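Section 8. Setting up a scheduled scan

Before you start

Read the whole section first, it's short. You need:

- A Pendberg console login with Operator rights or higher
- One collector installed and showing Online
- Written OK from whoever owns the network range. Keep it somewhere you can find it
- The license file. Trial license covers 4 ranges only

If the collector shows Offline go back and fix that. Nothing below will work.

Note: screens are from the Ambrose release. Older consoles have Scan Plans under Tools, same thing.

Scan types, quick version

Discovery. Finds what answers on the range. Light, no logins used.
Basic. Discovery plus service versions, matched against the Trernura feed.
Credentialed. Logs in to each host and reads installed packages. Slowest, best results.
None of these are a penetration test. The scanner reports a weakness, it doesn't try to get in through it. If your contract asks for a pen test, a Pendberg report won't cover it.

8.1 Add a range

1. Log in to the console. Go to Scan Plans > Ranges > New.

2. Type a name. Short, no slashes. The name ends up in report file names and slashes break the export.

3. Enter the addresses. One range per line. A single host is fine too.

4. Add exclusions. Printers, badge readers, phone systems, anything old and fragile. Exclusions always win over ranges, even if the same address is in both.

5. Pick the collector. It has to have a route to the range. The console doesn't check this untill the scan runs.

6. Save. Status goes to Ready. If it stays at Pending, reload the page before you do anything else.

CAUTION: Do not add a range you don't own or manage. Shared hosting counts as not yours, ask the provider.

8.2 Store the login (credentialed scans only)

1. Go to Vault > New login.

2. Choose Key or Password. Key preferred.

3. Enter the account. Make a seperate account for scanning, read-only where the system allows it. Don't use a person's own admin account. When they leave and the account gets closed your scans quietly drop back to Basic.

4. Click Test. Pick one host from the range. Green check means the login was accepted on that host and only that host.

5. Save. The password can't be viewed after this, only replaced.

CAUTION: Three bad logins will lock the account on a lot of systems. If Test fails twice, stop and check the login by hand.

8.3 Make the plan

1. Scan Plans > New plan. Select the range from 8.1.

2. Choose the scan type. First time on any range, choose Discovery. Look at the results, fix your exclusions, then come back and change it.

3. Set the speed. Default is 2000 packets per second. Fine for a wired office. For VPN links or small branch routers drop to Low.

4. Set the window. Start and end time, in the collector's time zone (not yours, check this). A scan that hits the end of its window pauses and picks up at the next one.

5. Set the repeat. Weekly is usual. Daily is possible for Discovery, too heavy for Credentialed on most networks.

6. Alerts. Add at least one mailbox. A shared mailbox is better than one person's. High and Critical are on by default, leave them on.

7. Save and click Run once. Don't wait for the schedule, you want to see it work.

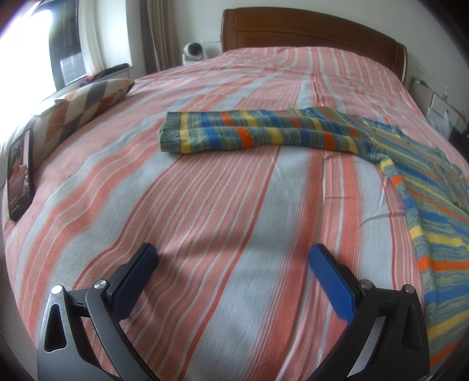

8.4 Check the first results

1. Open the plan, go to the Results tab. Hosts show up as they finish, so the list will grow while you watch.

2. Compare the host count to your own inventory. Way too low, a firewall is probably dropping probes between the collector and the range. Way too high, something in the path is answering for addresses that aren't there. Reference run at our Sondmont lab found 671 hosts on Discovery, took about 8 minutes. Yours will differ.

3. Sort by Severity. Open a Critical and read the Evidence box. Version number only = go confirm it on the host. Package name and path = solid.

4. Mark false positives with Dismiss, and type a reason. The reason box isn't required but fill it in anyway. You won't remember in July.

5. Export if you need a copy. PDF for managers, CSV for everybody else.

Note: dismissed findings come back if the Trernura entry for them changes. That's by design.

8.5 If something goes wrong

Scan stuck at 0%. Collector can't reach the range. Check the route, then the firewall.

Scan ends right away with no hosts. Usually exclusions. Somebody pasted the whole range in the exclusion box.

"Feed out of date". Go to Settings > Feed > Update now. Needs outbound HTTPS. For closed networks use the offline bundle, see section 11.

A device stopped responding. Click Stop on the plan. Restart the device. Add it to exclusions before the next run, and send us the model and firmware so we can add it to the fragile list.

Login accepted in Test but hosts show "no credentials". The login wasn't attached to the plan. Edit plan > Logins > tick the box > Save. Run again.

Still stuck: Help > Support bundle, attach the file to your ticket. Bundle has host names and addresses in it but no passwords.

Section last updated 02/06/2019. Next: Section 9, Reports and sharing.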